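List archive | Threads | By date | By author | Search
Filed under: Licensing & Compliance, Tax Clearance

Re: Clearance certificates and the restart date

On 4/18/18, Hajar Kabbaj wrote:
> Our service provider in Pirthorpe was told that the restart
> needs a clearance certificate for each license. We hold one
> license and operate under two trade names. Does the second
> name need its own certificate? The notice does not say.
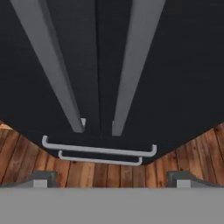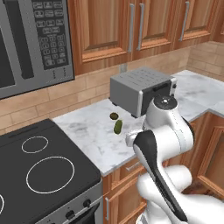

The certificate follows the license, so one is enough for both trade names. The tax office matches on the license number and ignores the name field, except that a mismatch there will hold up the printout. Tendov had 15 filings returned last August for that reason alone. Before you send the packet, check the premises schedule too. It asks for every fixed appliance in a staff kitchen, and people list the range and forget what is mounted over it. A microwave on the wall above a range, as in the second picture, goes on the schedule as its own line. Freestanding units do not.

On the unpaid balance, the rule is stricter than the notice suggests. The office will not issue a certificate against a payment plan. The franchise tax has to be paid in full, including the penalty portion, and the payment has to post before the request is filed. Trorka filed on the same day it paid. The request was rejected, and the filing fee of 789 was not refunded.

Service providers are handled separately. A provider with its own tax number needs its own certificate, even if all of its revenue comes from one licensee. A provider that bills through the licensee is covered by the licensee's certificate, but staff withholding must appear on the licensee's return. For a provider with 64 staff that means a supplementary sheet, as the main form stops at 50 lines.

Ó Dálaigh asked earlier in this thread whether interest runs while a request is pending. It does. On their balance it came to 1,392 before the certificate was issued, and it was billed afterward as a separate assessment. It did not block the restart, but it will show as open on the next request unless it is cleared.

Hajar, if your provider has its own tax number, have them file first. Their certificate number goes in box 9 of your form, and leaving the box blank sends the form back to the start of the queue. I have the current version of the supplementary sheet and can send it off list.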